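4 Setting up your table

Read this section before you unpack the leaf and the hardware bag. The Korkach extending dining table is supplied with the top and underframe already joined. You will need to fit the legs, level the table and apply the first coat of oil. Allow 90 minutes for assembly, plus drying time for the oil.

4.1 Choosing a position

The table is 900 mm wide. Leave at least the same distance again on each side where people will sit, so chairs can be pulled out without hitting a wall or cupboard.

Keep the table away from heaters, fireplaces and the direct outlet of an air conditioner. Timber takes up and loses moisture with the seasons and a strong source of dry heat on one side can cause the top to cup. If the room gets full afternoon sun, draw the blinds or move the table after the first few weeks. The colour will change in any case, but it should change evenly.

Note: Any ornament, runner or placemat left in one position during the first two months will leave a paler patch. Move these items every few days.

4.2 Fitting the legs

Two people are needed for this job.

1. Lay the flattened carton on the floor with the clean side up and put a blanket over it.
2. Place the table upside down on the blanket. Do not slide it.
3. Check that the four corner plates are tight. Nip up any loose screws by hand.
4. Stand a leg in each corner with the stamped number facing inward. Match the number on the leg to the number on the plate.
5. Fit a spring washer, then a flat washer, then the bolt. Finger tighten only.
6. When all four legs are in place, tighten the bolts with the Allen key supplied, working diagonally from corner to corner.
7. With one person at each end, lift the table clear, turn it on its side in the air and set it down on all four feet together.

Caution: Never roll the table over on two legs. The corner plates are not made to take a sideways load and the damage is not covered by warranty.

4.3 Levelling

Each foot has an adjuster with 2 cm of travel. Wind all four fully in, then wind out only the foot or feet that do not touch the floor. On carpet, wait a day and check again after the pile has settled. 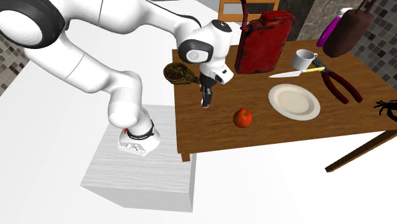 The oil supplied in the hardware bag is Van Hecke hard oil, clear. The top leaves our workshop with one sealing coat and is not ready for use until you have applied a second.

4.4 First oiling

1. Wipe the top with a barely damp cloth and let it dry for an hour.
2. Stir the oil. Do not shake the tin.
3. Pour a small pool in the middle of the top and spread it along the grain with the white pad.
4. Wait 15 minutes. Wipe off everything that has not soaked in, including the edges and the groove around the leaf opening.
5. Leave overnight with a window open. Wait a further week before using a wet cloth on the surface.

Warning: Rags soaked in oil can heat up and catch fire on their own. Lay them flat outdoors to dry, or put them in a bucket of water, before they go in the bin.

4.5 Fitting the leaf

Release the two catches under the top and pull the ends apart evenly. Set the leaf on the runners with the dowels facing the fixed end, then push the ends together until both catches click. If the dowels bind, rub them with a little candle wax. Do not use spray lubricant, as it will stain the oiled finish.

For spare bolts, adjusters and catches, quote part group Punent and the table number stamped under the fixed end.

Bana Furniture. Sheet revised 25 September 2018.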